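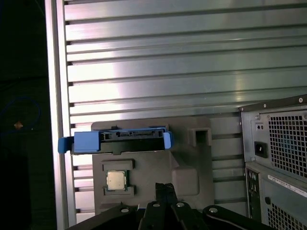

The Slow Work of Teaching a Robot to Build a Computer

In a former printing hall in Malton, the working day starts at 8:30 with an operator taking the memory, the processor and the drive out of an old desktop computer. By the afternoon the same parts have gone in and out of the same machine many times. The computer does not need any repair. It is there so that a robot can learn how it is done.

The company is called Zultasen, and it collects examples for learning systems. It does not write much software, and it sells no robots. Its product is recordings of a robot arm doing a job correctly, guided by a person, again and again, until there are enough of them for a computer model to find the pattern. The project I came to see is named Viladcombe inside the company, after the street where the first workshop was. Its subject is the assembly of desktop computers, and when I visited, the collection stood at 3,704 finished recordings.

I expected a laboratory. What I found was closer to a repair shop which is kept very clean. The operators sit beside the table and move two handles, and the arms follow their hands. Nobody speaks much during a recording. You hear the motors, and sometimes a small click when a part goes into its place.

One recording covers one task only. Place the processor. Insert one memory module. Slide the drive into its bracket. In the beginning the team tried to record the whole assembly in one piece, but this gave them trouble. If the operator made a mistake in the eleventh minute, the first ten minutes could not be used alone, as the cuts between the steps were not clear. Now each step has its own beginning and its own end, and the operator presses a foot pedal to mark both.

The fixture is the part of the work that visitors usually overlook. Every component needs a home outside the computer, so that the robot can find it and take it in a good grip. At Zultasen they print these holders in plastic and change them often.
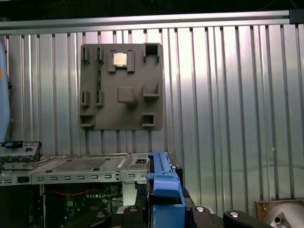 The first versions held the parts too well. The gripper pulled and the whole plate came up with the part. The next ones were too loose, and a module could lean to one side before anybody touched it. I was told that the present design is number 15, and that the operators do not love it, but they have stopped complaining about it. The team also discovered that a perfect fixture is not so good for learning. When each part stands always in exactly the same position, the model learns the position and not the part. For this reason the plate is moved a little between the sessions, and turned a little too, following a list printed each morning.

A similar list exists for the light. One week the window blinds are down, the next week they are up. Aluminum is a difficult surface for cameras, since it sends the light back in strong lines, and a processor cover does the same. A model which has seen only soft light will be confused the first time the sun comes in.

The cameras are of two types. Some are fixed near the table and see the whole computer. Others travel on the wrists of the robot and see what the fingers are close to. The operators watch both, but they have their preferences. The older ones look mostly at the wide picture. The younger ones, who grew up with video games, work nearly only from the wrist, and they are a bit faster when the part is small.
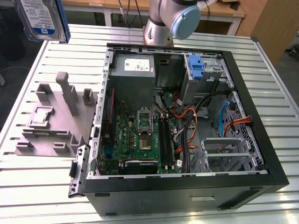

What counts as a good example

Not every recording is kept. Of the last big group, 547 were removed after review, and I asked to see a few of them. To my eye they looked fine. The reviewer showed me a drive that went into its bracket, but with a push at the end that was much stronger than it should be. A human would perhaps do the same at home. A robot that learns this push will repeat it a thousand times, and sooner or later it will break a connector.

There are also mistakes which are kept on purpose. If an operator misses the slot, moves back, corrects the angle and succeeds, the recording stays in the collection with a special mark. A model trained only on clean attempts does not know what to do after it fails. It waits, or it repeats the same wrong movement. The corrections teach it a way back. In the first months the operators felt ashamed of these recordings and deleted them themselves, and it took time to convince them that they should not. 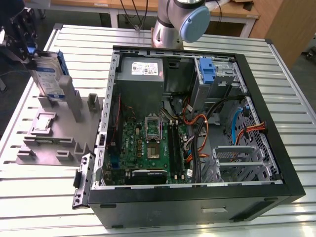 Hard drives are the favorite task in the building, and the processor is the one that people try to exchange with a colleague. The drive is big and it has a carrier, so the fingers get something solid to hold. It waits upright in the tray with its blue plastic side, and the gripper can come to it from over the top. The processor is small and lies flat in its pocket, and it must go down into a socket that forgives nothing. The metal bracket of the socket has to be open before the chip goes in, and in the early recordings it was sometimes forgotten. The operator noticed it only when the chip was already in the air.

Each operator works in blocks of 40 minutes and then has a pause. Longer blocks were tried. The number of recordings went up, but the reviewers removed so many of them that the gain disappeared.

The training itself is done elsewhere, by a partner called Panicker, who receives the recordings every Monday and sends back a model some days later. Then the roles in Malton change. The operator takes the hands from the handles, and the robot tries alone. On the day of my visit the newest model was tested on the memory modules, with 4 attempts. It placed three. On the last one it stopped with the module over the slot, moved a little to the left, moved a little to the right, and stayed there until the operator pressed the button.

She wrote one line in the notebook, put the module back in the holder, and took the handles again. The list for the afternoon had memory on it anyway.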